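Minutes of the Clatwood Allotment Society meeting, October 21, 2021

Place: the reading room in Clatwood. Minutes written by Vaida Kalniņš.

## 1. Minutes of the last meeting

These were read and accepted with one correction. The name of the seed supplier is Tovska, and it was spelled wrong two times.

## 2. Water

The bill for the summer is higher than we planned. Most of the difference comes from the leaking tap near plot 114, which was repaired only in the last week of the season. It was agreed to put a new tap there before spring and to close the main valve for the winter as usual. Members who keep their own rain barrels should empty them before the first hard frost.

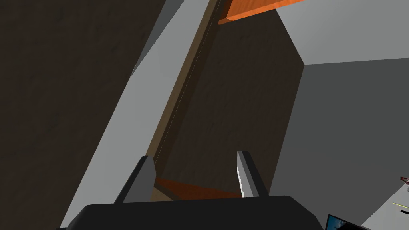
A member asked if the society can buy a second large water tank. The price is 300 for the tank, without the delivery. The meeting was in favor, but wants to see first how much money remains after the fence is paid.

## 3. Fence on the north side

We received two offers. The offer from Werklow is lower and includes taking away the old posts. The second offer came too late and does not say what kind of wire will be used. The meeting voted for Werklow, with one vote against. The work must not start before the leeks on the north plots are lifted - the owners of these plots will be told by letter.

The total must stay under 1,000. If it becomes more, the chair will call a short meeting and not decide alone.

## 4. Seed order

The common order to Tovska goes out at the end of October. Please write your wishes clearly, with the variety and the number of packets. Last year there was confusion with the beans, and several people received climbing beans when they wanted the low ones.

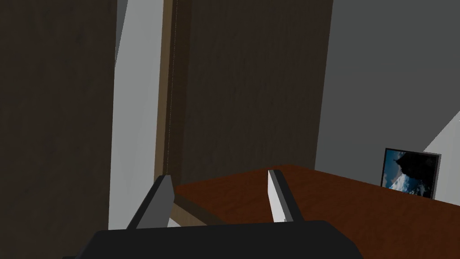

Garlic and onion sets are ordered separately and must be paid when ordering. The discount is valid only if we have at least 20 orders together, so please also ask your neighbors on the plots.

## 5. Compost

The middle heap is ready and can be used. The left heap should rest until spring. There was a long discussion about potato leaves with blight, and it was decided that they do not go on the common heaps at all.

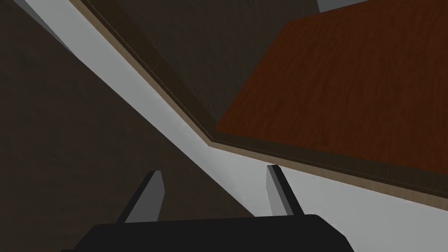 Can members take compost home for their balcony boxes?

Two buckets for each plot are allowed, after the beds on the site have been served.

## 6. Other matters

- The key to the tool shed is again missing from the hook. Who has it, please bring it back.
- Ko asked to give up half of his plot. The half will be offered to the first person on the waiting list.
- The path between the lower plots is slippery after rain. Wood chips will be spread there when the next load comes.

The date of the next meeting will be put on the notice board at the gate.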